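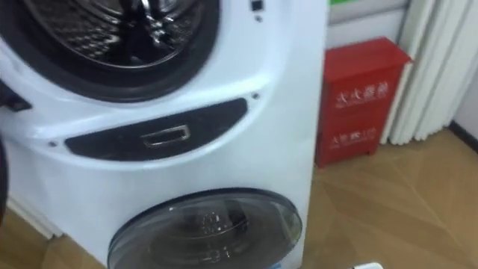 Uso y mantenimiento de una lavadora de doble tambor

Lavado simultáneo de dos cargas, limpieza de juntas y comprobaciones periódicas

Las lavadoras de dos tambores permiten separar la ropa en una misma máquina: el tambor superior, de mayor capacidad, para la carga general, y el inferior, más pequeño, para ropa interior, prendas de bebé o piezas delicadas. El procedimiento que sigue es válido para la mayoría de los equipos domésticos de este tipo. Los nombres de los programas y los límites de carga cambian según el modelo y deben consultarse en el manual correspondiente.

Material necesario

Detergente líquido de baja espuma
Paño de microfibra y cepillo de cerdas blandas
Recipiente plano para recoger el agua del filtro
Bicarbonato sódico o limpiador específico para tambores
Bolsas de malla para prendas pequeñas

Paso 1. Clasificación de la ropa

Separar primero por uso y después por color y temperatura. Al tambor superior van toallas, sábanas, pantalones y camisas. Al inferior, las prendas pequeñas que se quieran lavar aparte. No se deben introducir en el tambor pequeño prendas que absorban mucha agua, como albornoces o alfombrillas de baño: el desequilibrio en el centrifugado suele detener el programa. Vaciar bolsillos y cerrar cremalleras.

Paso 2. Carga

Abrir la puerta superior y repartir la ropa por todo el perímetro del tambor, sin comprimirla. Debe quedar un espacio libre equivalente a un palmo. En el tambor inferior conviene usar bolsas de malla. Antes de cerrar, pasar el dedo por la junta para comprobar que no ha quedado ningún tejido atrapado. Una cinta o el borde de un calcetín bastan para provocar una fuga.

Paso 3. Dosificación

Cada tambor lleva su propia dosis. El error más frecuente consiste en verter en el compartimento pequeño la misma cantidad que en el grande. Como referencia, para una carga inferior de hasta 750 gramos de ropa seca se emplea media dosis de la indicada por el fabricante del detergente para carga reducida. Si al final del aclarado queda espuma visible, reducir la cantidad en el lavado siguiente. El suavizante se omite en toallas y prendas deportivas.

Paso 4. Selección de programas

Programar primero el tambor con el ciclo más largo. En algunos modelos los dos desagües comparten salida y la máquina pausa uno de los tambores mientras vacía el otro; el tiempo restante puede aumentar y no indica avería. Si se lava de noche, limitar el centrifugado a la velocidad media en ambos.

Paso 5. Descarga y ventilación

Retirar la ropa al terminar. Secar con el paño el vidrio y el pliegue interior de cada junta, en especial la parte baja, donde se acumulan agua y pelusa. Dejar las dos puertas entreabiertas durante dos horas. Si hay niños pequeños o animales en casa, la inferior queda a su altura y debe permanecer vigilada mientras esté abierta.

Mantenimiento mensual

Ejecutar un ciclo de limpieza en vacío en cada tambor, nunca con ropa dentro. Si el modelo carece de este programa, usar el de algodón a temperatura alta con limpiador específico. Cepillar los orificios del tambor y desmontar el filtro de desagüe con la máquina desenchufada y el recipiente colocado debajo.

Revisar también la nivelación. Las 4 patas deben apoyar con firmeza; si el mueble oscila al empujarlo por una esquina, ajustar la contratuerca y repetir la prueba.

Incidencias habituales

Olor a humedad en el tambor pequeño: suele deberse a la falta de uso. Hacer un ciclo corto en vacío y ventilar.

Vibración intensa en el centrifugado superior: redistribuir la carga y comprobar la nivelación.

La puerta inferior no se desbloquea: esperar a que finalice el vaciado. Si persiste, cortar la corriente, aguardar unos minutos y reiniciar. No forzar el cierre.

Pelusa en prendas oscuras: limpiar el filtro y lavar las toallas en una carga independiente.

Texto: Marilou Rivera. Revisión técnica: Miłosz Zieliński. Actualizado el 15 de febrero.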